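Hollik Returns and Repair — Automation Working Group
Minutes of the July meeting, staff room, 2:00 p.m.

Present: Amparo Moya (chair), Ezequiel Barrios, Iñaki Vidal, Ilse Van Wijk (Brorix)
Apologies: Abilio Llorente

1. Previous minutes
Approved with one correction. The late shift has 16 people on it, as the revised roster shows.

2. Arm at the unpacking table
Ilse reported that the arm now runs on the early shift only. Its job is to take items out of opened cartons and set them on the table for grading. Target is up to 400 items a shift. Cartons are still opened by hand and will be for the rest of the year.

Iñaki said black items in deep cartons remain the slowest. The graders end up reaching in themselves, and each time they do the arm has to be paused. He asked for a second pause button on the grading side. Ilse will price it.
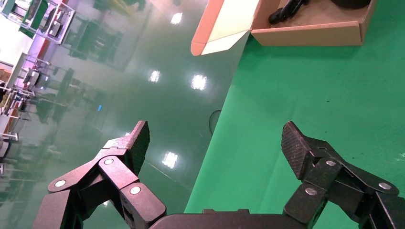 Ezequiel raised carton flaps. Some people tape them back and others leave them as they fall, and the two shifts have been telling new starters different things. Agreed that one method will be written down before the late shift begins using the arm. Cables near the table edge to be looked at during the same visit.

3. Job changes
Amparo confirmed that no posts are being cut this year. Six of the unpackers will move to grading after training. Ezequiel asked whether they go onto the grader rate from the first day or after sign-off. Amparo did not have the answer and will ask payroll. Ezequiel wants it recorded that the unpackers were told first day in the spring.

Two people have asked to stay on manual unpacking. Iñaki has no objection — bulky returns from the Figueroa account will need hands anyway.

4. Training
Tullura can run the half-day course in room 17. Late shift staff will be paid for coming in early. Abilio to send out the sign-up sheet.

5. Any other business
Graders asked for the pick rate screen to be turned away from the table. Agreed. Ilse to move it.

Actions
Ilse: price for second pause button; move screen; check cables
Iñaki and Ezequiel: written method for flaps
Amparo: grader rate start date
Abilio: course sign-up sheet

Meeting closed 2:50 p.m.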